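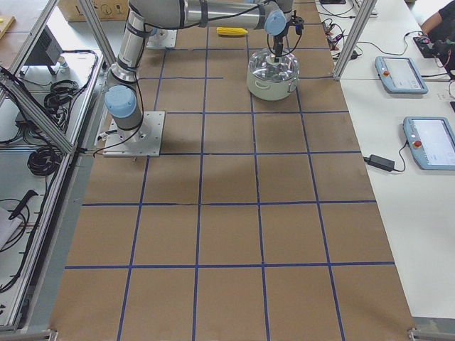
Drikton, bench room meeting
Notes of meeting held 28/05/2019, upstairs at Sison Street

Present: Wilfredo Saludo (chair), Ramil Malabanan (notes), Anneke, Declan, Pru, Tomasz from 11ish
Apologies: Bea. Also Howard, who sent comments by email, see item 4

Started late, key to upstairs missing again. Found in Declan's coat.

1. Last notes

Agreed as right apart from item 3, which said "the paper will be changed monthly". Should have said when needed. Corrected by hand in the folder copy.

Actions from last time:
Shelf labels - done (Pru)
Second bin - not done, carried over
Offcuts of brown paper to be cut down for wrapping - half done, rest are in a heap under the stairs. Anneke will finish
Ask Flerus re price of wide rolls - done, see item 2

2. Table covering

Long one this. Kraft paper on the big table has some darker smudges, mostly the middle rows. WS thinks it will do till November. Anneke doesn't, says marks get taken for shadows and shadows for marks and people keep rubbing at them. Tried a rubber on a spare bit, made it worse. Damp cloth no good either, paper cockles.

Options talked about:
- leave as is
- patch the worst squares from above. Not keen, edges lift and then things catch
- strip the lot and re-lay

Price from Flerus for the wide roll is 35 pounds, delivery on top unless we order with somebody else. Pru to ask downstairs if they want some. If they do, order goes in this week. If not, still order but one roll only.

Paper to stay brown. White was suggested (Howard again) but the cooking pot is white and the mounting plates are too, you'd lose the pot against it. Agreed brown, no vote needed.

Declan asked could we have vinyl and be done with it. Glare off the lights. No.

3. Tape lines

Blue tape stays. Same dark blue if we can get it, last order came lighter and had to go back.

Lines are a bit uneven in places. RM's fault partly, did the first lot by eye. When the paper is re-laid the squares get measured from the near edge, pencil first then tape. Long lines first, all in one pull, then the cross ones. Don't stretch the tape, it creeps back overnite and the corners go.

Four columns to stay. Tomasz wanted five, narrower. WS said the pot needs a whole square to itself with room for the handles and narrower would put it over a line whichever way you turn it. Left at four.

How to name the squares. Everyone doing it differently, Anneke counts from the door, Declan from the window. From now on: columns from the left, rows from the near end. Letter for column, number for row. RM to write it on a card and pin it up. Card not to be stuck on the table!

Tape order: 12 rolls, same place as before. Seemed a lot but we get through it and it keeps.

4. Pots and lids

The white pot with the glass lid is to be the one we use from here. The old enamel one chipped on the rim and goes in the cupboard, not the skip, Bea wants it for pegs.

Howard's email: could the lid be swapped for a plain one as the glass is a pain, reflections all over it. Discussed. Against: the clear one is what people have in their kitchens, and you can see what is in the pot without lifting it. Pru says turn off the light nearest the door and see. To be tried before we buy anything. Lid stays for now.

Spare lid needed whatever happens, glass and we will drop it sooner or later. Binent do one on its own, we think, the page was down when RM looked. Measure the rim first. Across the inside, not the outside, that was the mistake with the frying pan.

Knobs. Screw under the knob to be checked when the lid is washed. Not too tight. Anneke has the right screwdriver, on the hook with the red handled scisors.

Washing: pot and lid by hand in the small sink. Dry before they go back on the paper, proper dry, underneath as well. Tea towels are in the second drawer, the striped ones are for hands. Lid goes away wrapped in a towel and on its side, not upside down in the pot.

5. Toy food

The corn on the cob is ok. Rest of the box wants a sort out, Tomasz tipped it out on the side bench for us to look at.

Keep: corn, the carrots, both peppers, bread roll
Mend: aubergine (stalk off), fish
Bin: the grapes, gone sticky, and whatever the grey thing is. WS thinks mushroom

Agreed toy food is kept to the far row when it isn't being used in the pot, so it doesn't get knocked on the floor when people lean over. Doesn't matter if it lies over a line.

Pru asked if we should have real veg now and again. Smell, and who takes it home. Could be dried stuff, pasta etc. Leave till paper has been changed.

Box itself splitting at the corners. Declan has a lidded crate at home, will bring.

6. Putting away

Still not being done at the end of the day, or done by the same two people. No names but you know. Agreed:

Pot, lid and toy food back on the shelf with the label facing out
No mugs on the paper. Not on the plates either
Bits of old tape in the bin, not rolled into balls and left on the sill
Cables to be left as they lie. Don't tidy them, ask WS
Sweep under as well as round

Rota goes up by the sink. Tomasz and Anneke first, then Declan and Pru, then WS and RM. Swaps are fine but write it on the sheet.

Floor sweeper from downstairs can be borrowed if it goes back the same day. It didn't last time.

7. Money

Left in the consumables line: 3000 to last to end of year. Paper and tape come out of that, spare lid too. Anything over the price of a pot goes to WS first. Receipts in the envelope please, Pru had 17 loose ones in the drawer and two were for lunch.

8. AOB

Blind on the left window sticks. Pull from the middle.
Stool with the short leg, felt pad has come off again. Declan.
Anneke asked about a clock. There is one in the stores, needs battery.
Leaving card for Bea's sister going round, sign it and pass it on, it was on RM's desk for a fortnight, sorry.

Actions
Pru - ask downstairs re paper, then order from Flerus. Also the light by the door
RM - tape order, card with the square names, measure rim, look at Binent page again
Anneke - offcuts, knob screw
Declan - crate, stool, second bin (carried over)
Tomasz - mend aubergine and fish, rota sheet
WS - reply to Howard about the lid

Paper to be re-laid the morning after the roll comes, all hands, bring a craft knife if you have one. Pencils provided.

Next meeting: same room, date to be sent round once Bea is back.

RM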